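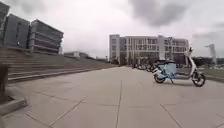
Large square concrete slabs on an open plaza, with a white scooter parked to the right.

Concrete paving (entry by Elsie Hartley)

Concrete paving is any outdoor floor made of concrete, whether it's poured on the spot or laid as ready-made slabs. I've been writing up building materials for this site for ages and I keep coming back to this one, as it's everywhere and hardly anyone gives it a page! The word "slab" covers both sorts, which muddles people (me included, when I started).

Poured and laid

Poured paving goes down wet, between boards, and is levelled and brushed before it sets. Laid paving comes from a yard in finished pieces – 50 millimetres is a common thickness for a garden slab – and is bedded on sand or mortar. Anywhere that takes vehicles wants something thicker and a proper base of crushed stone under it. I learned that from my own drive, which I'd rather not talk about.

Joints

Concrete shrinks a little as it hardens, and after that it swells and shrinks with the weather for the rest of its life. If you leave it in one big piece it will crack wherever it fancies. So builders put in lines of weakness, called contraction joints, either cut with a saw or pressed in with a tool while the stuff is still soft. Expansion joints are different: they go the full depth and are filled with something squashy, usually where the paving meets a wall or a column.

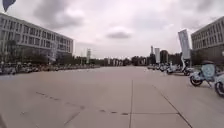
Why do joints in paving fill up with weeds?
Dust and grit blow into the gap and make just enough soil for a seed to get going. Brushing the joints out now and then, or topping up the filler, keeps most of them down.

Colour and staining

Plain concrete is grey because cement is grey, though the sand and stone nudge it towards beige or even pink. Two batches from the same supplier can dry to different shades. Wenceslao Zepeda, who taught the evening class I took one November, told us to mix slabs from several pallets before laying any, and I've passed that on ever since. White powdery patches are usually salts coming to the surface (the proper name is efflorescence) and they tend to fade by themselves. Oil doesn't, so get to it early with something absorbent. Cat litter is my favourite!
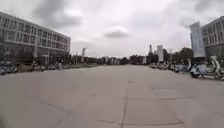
Concrete paving beside a pale multi-storey building.

Drainage

Paving needs a slight slope so that rain runs off, away from any building. On a big area the fall is often split between several drains or channels. See also: kerbs, gravel, tarmac.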